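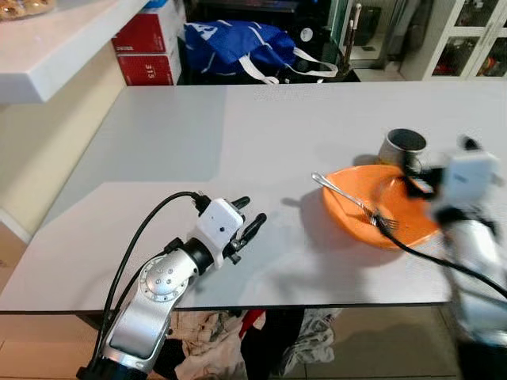
### 3.2 Construction and working area

The two-arm platform, which we call Sowa, was built by the authors in a shared workshop in Stirkeslow, mostly during December. Each arm has 6 joints and carries a two-finger gripper with a white housing. The fingers were the part which we changed most often. The first version was too thick to go under the handle of a spoon, so E. Domański made a thinner pair and coloured them black, same as the old ones.

Cabling remains the weak point of the design. We did not have a hollow wrist available, therefore the cable of each gripper is led outside, in a free loop along the arm. The loop must be long enough for full rotation of the wrist — a shorter one pulled out its connector in the first week of tests. N. Brzozowska later added 4 cm of slack on both sides.

For the tableware task we chose ordinary household objects. A light plate is a difficult case, because it slides when the fingers press on its rim, and flat cutlery gives very little height for grasping. Figure 4 shows the left gripper at the orange plate with a spoon and a knife on it, while the right gripper is held open above the table. 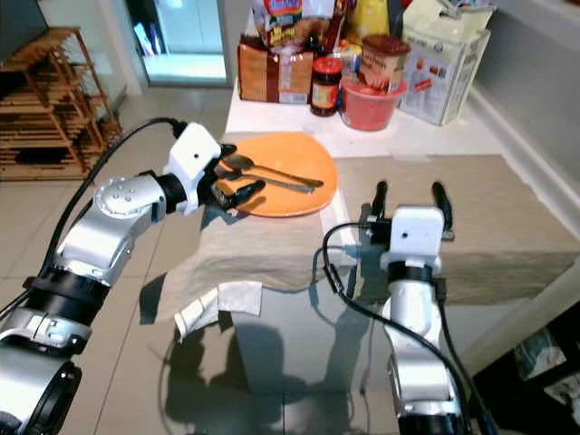
### 3.3 Calibration of the arms

Both arms were calibrated before every session with the Osport routine, using 22 poses for each arm. The procedure takes 21 minutes if no pose must be repeated.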